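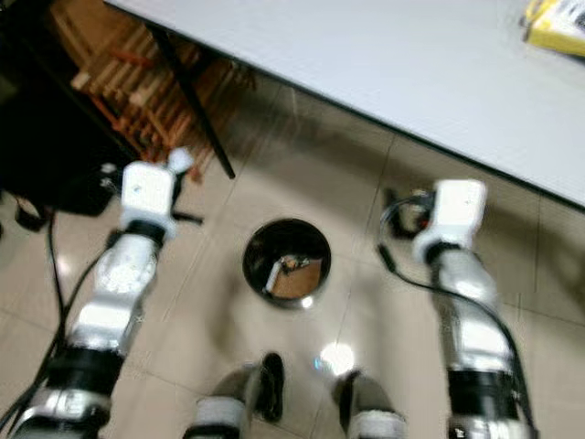 Figure 2. Small round black container on a tiled floor.

4.2 How households sorted packaging at home

The 47 households in the Clombridge study were asked to carry on as usual and to keep a short written diary of what they threw away. The diaries ran through October. We followed them with kitchen interviews, mostly held in the early evening when at least one other member of the household was in. This section deals with what people said about sorting packaging inside the home. What happened to the material after it was put out is taken up in section 5.

Most diary keepers did not describe sorting as a single task. Packaging was set down close to where it had been opened and moved later, sometimes more than once. A parcel might be opened in the hall, its contents taken upstairs, and the empty box left at the foot of the stairs until somebody went through to the kitchen. One woman wrote 'box still there' on several pages running. In the interview she said that she had walked past it without seeing it as rubbish, and that her son had then used it to carry books.

We call these stopping points 'resting places', following Mwakalinga, whose study of shared flats used the term for post and laundry. Resting places in Clombridge were usually flat surfaces at waist height. Worktops and the ends of dining tables came up most often, then windowsills and the tops of washing machines. Floors were used for larger boxes and by people who had no spare surface near the back door. Few households had chosen these places on purpose, but most could name them at once when asked.

The council's outdoor bins had separate slots for paper and card, for plastics and for everything else. Indoor arrangements rarely matched them. In 20 households all recyclable material was collected together indoors and divided at the outdoor bin. The people who did this said it was quicker, though several added that it was unpleasant in the rain and that they were less careful on wet evenings. Others kept paper apart from the rest and left the finer decisions until later. Only six households kept a separate indoor container for each of the council's slots, and all of these had a utility room or an enclosed porch.

Space therefore mattered a good deal, but it does not explain everything. Two households on Astov Road lived in flats with the same floor plan, one above the other, and sorted in quite different ways. The upstairs couple kept a row of bags hanging from the kitchen door handle. The family downstairs put everything in a single carrier bag on the worktop and emptied it every night. Both thought of themselves as careful recyclers and both were surprised to hear that there was any other way to manage.

Mixed packaging

The hardest decisions concerned items made of more than one material, or several items that had arrived together. Diary keepers had little trouble with a plain cardboard box or a drinks bottle. They hesitated over boxes with a plastic window, padded envelopes, moulded inserts and bags whose contents had leaked.

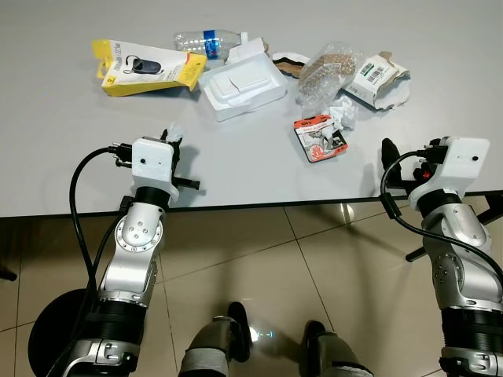 Inserts caused more doubt than we had expected. Some are made of pulped paper and some of plastic, and from a short distance the two can look much alike. A retired printer told us that he bent the corner of each one and listened to it. Others went by weight, or by whether the insert would tear. Where the test gave no clear answer, people tended to fall back on the box the insert had come in: if the box was card, the insert went with the card. This rule was seldom stated outright, but it can be seen in many of the diaries.

Labels on the packaging helped less than might be hoped. The text was often small, and people who wore reading glasses did not always have them to hand while cooking or unpacking. When a symbol was found, it was sometimes read as a general sign of approval. The triangle of arrows was the most widely recognised mark and also the one most often misread. Several people took it to mean that the item was made from recycled material, while others took it as a promise that the council would accept it.

Sticky labels and tape raised a different question. Some diary keepers peeled off every address label for reasons of privacy and then put the box out with its tape still on. Others cut away the tape and left the label. When asked about tape, most said they had never been told what to do with it. The council leaflet in use at the time did mention it, on the back page under the heading for garden waste.

Who decides

In households of more than one person there was usually somebody whose judgement was treated as final. This person was not always the one who did most of the carrying. In one house on the Bitum estate, a teenage daughter had brought home a sorting chart from school and had since become the one to ask. Her father would hold items up to her from across the kitchen. In other homes the role was disputed, and material was quietly moved from one container to another after it had been put in -- a practice that several people reported of themselves and nearly all reported of somebody else.

Mercy Muli, who carried out most of the interviews, noted that these corrections were seldom discussed at the time. They came up in the interviews as small grievances, often told with the other person in the room. Her field notes suggest that the corrections matter for how diary data should be read. A diary kept by one person records what that person saw go into the bin, and it may miss anything taken out again.

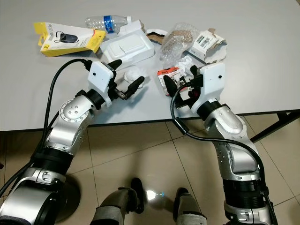 Figure 3. Packaging waste spread over a white tabletop.

Delay was common in all kinds of household. Items that were hard to place stayed out longest, and they were often dealt with in one go, about an hour before bedtime or on the night before collection. People described being stricter at the start of such a session than at the end. Towards the end, doubtful items were more likely to go into general waste, including some that the same person had recycled earlier in the month. The diaries do not record the time of each decision, so we cannot say how much material was affected, but the pattern came up in interviews across all parts of the town.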